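List: clurkport-teleop-announce
Subject: Re: Remote demonstrations in the simulated room: request for clarification
From: Clurkport Demonstration Office
To: all contributing sites

Colleagues,

The Office has received the enquiry reproduced below from the Munteanu site. As other sites have raised similar points since the April release, the reply is sent to the full list. It should be read together with the operator guidance already in force, which it amends in two places.

> The Munteanu site has completed its first set of remote demonstrations
> in the Folov simulator and has submitted 108 of them for review. We
> were informed that 33 were returned. The return notices cite "approach
> not demonstrated" and "scene not reset", but do not say what an
> operator should have done differently.
>
> We would also be grateful for a ruling on objects which are out of
> place at the start of an episode. Our operators have been discarding
> such episodes on their own judgement, and we are not certain that this
> is what the Office intends.
>
> Lastly, may operators who have been trained on the hand-guided arm
> move directly to remote control, or is a further period of practice
> required?
>
> Demonstration team, Munteanu site

The Office thanks the Munteanu site for its enquiry. The points are taken in order.

1. Approach not demonstrated

An episode is returned under this heading when the recording begins with the hand already at the object, or when the operator brings the hand down in one rapid movement and corrects its position afterwards. The learning system copies what it is given. Where the correction is part of the recording, it will be learned as part of the task.

Operators are asked to bring the hand to a point above the object, to pause there with the fingers open and pointing down, and only then to descend. The pause need not be long. In the table-clearing task the plate should be approached at its rim, and operators should check the position of neighbouring objects before going lower. The mouse cable in particular is thin and is easily overlooked in the headset view. The still which follows is from the table-clearing task, with the fingers open over the octagonal plate and the mouse and its cable close by. 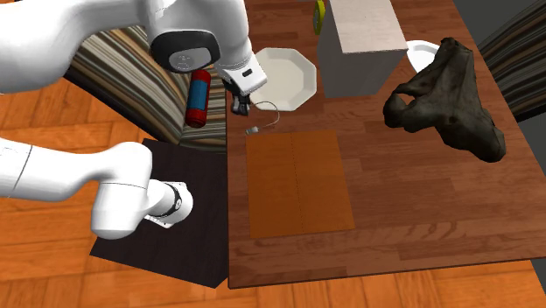
2. Scene not reset

The Horkar control station retains the state of the room between episodes unless the operator selects a full reset. A partial reset returns the arm to its starting position and leaves the objects as they were. Most of the episodes returned to the Munteanu site under this heading were recorded after a partial reset.

With immediate effect, a full reset is required before every episode. The previous guidance, which allowed a partial reset between consecutive attempts at the same task, is withdrawn.

3. Objects out of place at the start

Operators should not discard episodes on their own judgement. The following applies to all sites:

(a) If an object is out of place and has no part in the task, the episode should be recorded in the usual way and marked "irregular start". This includes objects which are not resting on any surface.

(b) If the object to be handled is itself out of place, the operator should reset once. If the fault remains, the room number should be reported to the Office and the next room taken.

(c) Objects lying close together or partly covered by cloth are not faults. The rooms are arranged with a degree of clutter by design, and operators should work with them as they stand.

Episodes already discarded need not be recovered.

4. Transfer from hand guiding to remote control

A further period of practice is required. Operators accustomed to moving the arm by hand tend to attend to the fingers alone, whereas under remote control they must also follow the links behind the hand, which may pass close to the furniture or the floor. Two supervised practice sessions are to be completed before any episode is submitted. Practice episodes must be saved to the practice folder and will not be counted.

5. Position of the collection

The shared collection now stands at 3,440 accepted episodes across all tasks. The returned episodes from the Munteanu site may be recorded again in the same rooms, and no new allocation is needed.

Sites are requested to bring this message to the attention of their operators before the next recording session. Further questions should be sent to the list and should quote the room number and the episode number where these are known.

Clurkport Demonstration Office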